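Sovovstead Robotics Club
Minutes of the project meeting, 10/02/2024

Chair: Špela Gashi
Minutes: Agnese Kazlauskienė
Present: 9 members

1. Nutus project (PC assembly task)

Work is at the hard drive step. The drive starts in the printed fixture to the left of the tower, and the arm has to pick it up by the rails and carry it over to the case. 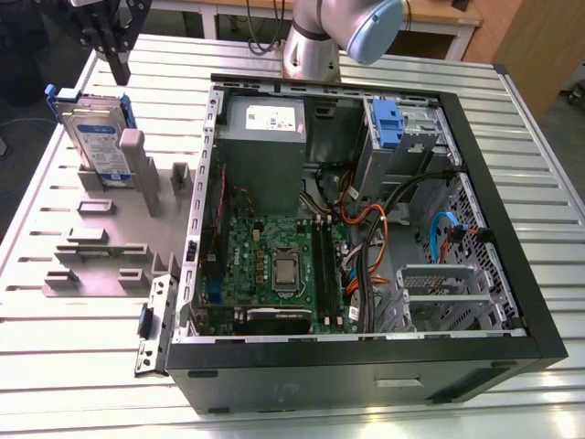
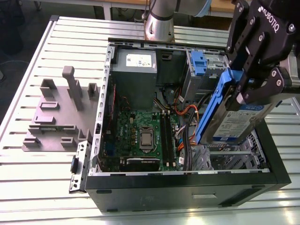

2. Test results

Agnese read out the log. 76 attempts so far, 53 counted as good. Most of the bad ones are at the pick – the fingers close too high on the drive. Špela asked for the approach height to be lowered and the set run again before anyone changes the code.

Memory modules stay out of the task for now. Agreed.

3. Fixture

Members want a second copy of the plate. Print time is some 6 hours. Ratanaporn team will share their file for the taller post.

4. Tresard Open

Entry form is due in June. Špela will fill it in. The rules ask for a run with no hands on the table – we have not tried this yet.

5. Other business

Screws from the side panels go in the jar, not the drawer.

Meeting closed. Next meeting same time, same room.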